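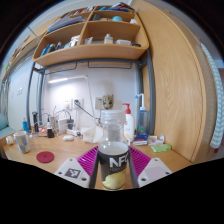
Seidu Lamptey wrote in to say that his desk takes him a whole Saturday to clear and three days to fill again, and would we please stop recommending trays. Fair enough. I have bought trays. I have bought the tiered kind, the stacking kind and a bamboo one from Bosance that warped by spring, and every one of them turned into a nicer place to put the same junk.

Home Kitchen Desk & Den Laundry Fix It Letters
5 min read
Last updated Apr 26, 2026

THE DESK YOU ALSO EAT AT

Most advice about desks assumes that you do one thing there. You sit, you type, you go home. Anybody who works, snacks and charges a phone at the same four feet of wood knows how far that gets you. Juice ends up next to the adapter. The mug never makes it back to the kitchen. A plastic bag from the store stays where it was dropped until it starts to look like furniture.

I went through the usual tips over the winter and tried them on my own desk, which is no better than Seidu's. Some of them work. A good many are there to sell you a box.

Coasters

I was ready to be rude about coasters. The trouble is that people own one and set the mug down beside it. If yours sits where your hand never goes, move it to the spot where the mug already lands. One per person who uses the desk is plenty. A cold bottle needs one more than a hot mug does, in my experience, and bottles never get one.

If you already have a white ring, try a warm, dry cloth first. Then try a little plain mayonnaise left on for an hour, in a corner you don't care about. It worked for me on an oiled pine top. On a varnished one it did nothing except smell like lunch.

Opened juice

The label tells you to refrigerate after opening and how many days you have. Follow it. I don't believe the people who say a bottle of juice is fine on the desk "for the afternoon," mainly for the reason that their afternoons run until bedtime. Pour what you want into a mug, cap the bottle and take it back to the fridge. If that walk is too long, buy the smaller bottle. It costs more per ounce and you'll throw less away.

Cloudy juice settles, too. Turn it over a couple of times before pouring, with the cap on tight. I mention the cap from experience.

Cables

Skip the sleeves. I paid for a set from Wendach, spent an evening threading them, and had to cut the whole thing open in January to get one charger out. What does help:

- Unplug everything and see what you miss in a week. Whatever stays unplugged goes in a drawer.
- Keep drinks on the side away from the outlet. If the outlets are along the back wall, drinks go up front, on your writing-hand side, and you'll stop reaching over them.
- Use a binder clip on the desk edge, with the cable end fed through the metal loops. It's free, it looks cheap, and it has lasted me longer than the adhesive kind. It won't fit a very thick top.

Pump and squeeze bottles

Hand cream, cleaner, glue, whatever you keep out. Leidy Benavides tells me she allows herself 3 and puts the rest away, and I have no quarrel with the number. I would only add that anything with a nozzle should be kept well apart from anything you drink, and left in the container it came in. Never refill an old juice bottle with cleaner, label or no label.

Wrapped snacks

Single-wrapped buns keep well enough in their film, so a bowl for them is decoration. A desk drawer is a bad home for them, whatever the office blogs say. Mine got flattened under a stapler and I found one of them 7 weeks later. Leave them in the kitchen, or leave them where you can see them and eat them.

Mugs on their sides

People do this to keep dust out, or to let a rinsed mug drain. It drains badly that way, and it rolls. Upside down on a folded towel is better for the first hour. After that, right way up, so the rim isn't sitting on whatever was last on the table.
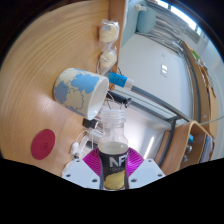 THE FIVE-MINUTE CLEAR

I don't trust any routine with a name, this one included, but it's the one I still do. Set a timer. Take the food and drink off first, and make it a single trip. Trash goes next, plastic bags included. Then put the small stuff (glue, clips, tape) into one cup or one shallow lid. Wipe down what's showing and don't lift the lamp. When the timer goes off, stop, even if the back row still looks terrible.

Natalie Inskip asks whether the back row ever gets done. Mine gets done when I lose something behind it.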